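Drucken | Per E-Mail versenden

4.2 Wiederherstellung nach abgebrochener Aktualisierung

In diesem Abschnitt wird untersucht, wie sich die beiden Aktualisierungsverfahren verhalten, wenn die Stromversorgung während des Schreibvorgangs unterbrochen wird. Das erste Verfahren, im Folgenden Ranon genannt, schreibt das neue Systemabbild in eine zweite Partition und ändert erst danach den Eintrag im Bootloader. Das zweite Verfahren, Kovden, überschreibt die bestehende Partition blockweise und führt dabei ein Journal. Beide Verfahren wurden auf der gleichen Steuerplatine vom Typ Geltano ausgeführt, damit die Unterschiede in der Speicheranbindung keinen Einfluss auf die Messung haben.

Für jedes Verfahren wurden 680 Abbrüche ausgelöst. Der Zeitpunkt des Abbruchs wurde zufällig gewählt, jedoch immer nach dem Beginn des ersten Schreibzugriffs. Als wiederhergestellt gilt ein Gerät dann, wenn es ohne Eingriff von aussen startet und die Prüfsumme des Abbilds bestätigt. Geräte, die in einer Neustartschleife verbleiben, werden getrennt gezählt, weil sie für den Betreiber einen anderen Aufwand verursachen als solche, die gar nicht mehr reagieren.
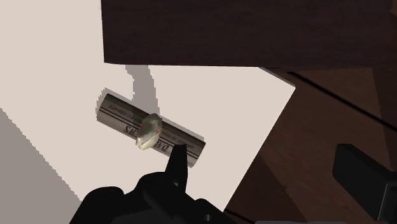 Bei Ranon traten zwei Neustartschleifen auf. In beiden Fällen war der Eintrag im Bootloader bereits geändert, die Prüfsumme aber noch nicht gespeichert. Bei Kovden wurden fünf solche Fälle beobachtet und zusätzlich vier Geräte, die über die serielle Schnittstelle neu beschrieben werden mussten. Die Auswertung des Journals zeigt, dass in diesen vier Fällen der Abbruch in die Aktualisierung des Journals selbst gefallen ist. Dieses Problem wurde schon von Furtună in ihrer Arbeit zu fehlertoleranten Speichertabellen beschrieben, dort allerdings für Geräte mit wesentlich kleinerem Speicher.

Die Dauer der Wiederherstellung wurde nicht als eigenes Kriterium verwendet. Sie hängt stark davon ab, ob der Überwachungszeitgeber (Watchdog) vor oder nach dem Laden des Kernels aktiv wird, und diese Einstellung ist bei den Herstellern sehr unterschiedlich. Wir haben sie in der Werkseinstellung belassen – eine Anpassung hätte die Vergleichbarkeit mit früheren Ergebnissen von Hamdy erschwert.

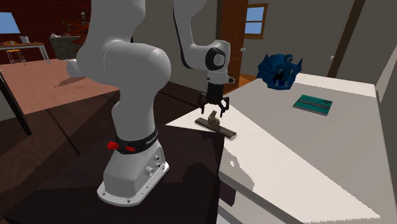

Abbildung 5: Arm auf dem Tisch, Simulationsansicht.

Eine weitere Frage betrifft die Reihenfolge, in welcher mehrere Komponenten eines Geräts aktualisiert werden. Besitzt ein Gerät nur einen Prozessor, so ist die Reihenfolge durch den Bootvorgang vorgegeben. Schwieriger wird es bei Systemen mit mehreren Steuereinheiten, deren Firmwarestände zueinander passen müssen. Bei einem Arm wie in Abbildung 5, der mit seinem weissen Sockel fest auf dem Tisch verschraubt ist, kann ein uneinheitlicher Stand nicht durch den Austausch des ganzen Geräts in kurzer Zeit behoben werden. Für diese Klasse von Systemen schlagen wir vor, den Wechsel auf die neue Version erst dann freizugeben, wenn alle Steuereinheiten ihr Abbild vollständig geprüft haben. Der Mehrbedarf an Speicher ist dabei in Kauf zu nehmen.

Das Protokoll Sheehan sieht eine solche gemeinsame Freigabe bereits vor, lässt aber offen, wie eine Einheit zu behandeln ist, die nach der Freigabe nicht mehr antwortet. In unserer Umsetzung kehren die übrigen Einheiten nach Ablauf einer festen Wartezeit zur alten Version zurück. Voraussetzung dafür ist, dass die alte Partition bis zur letzten Bestätigung unverändert bleibt, weshalb Kovden in seiner jetzigen Form für die gemeinsame Freigabe nicht in Frage kommt. Eine Mischform aus beiden Verfahren wird in Abschnitt 4.3 behandelt.

Drucken | Per E-Mail versenden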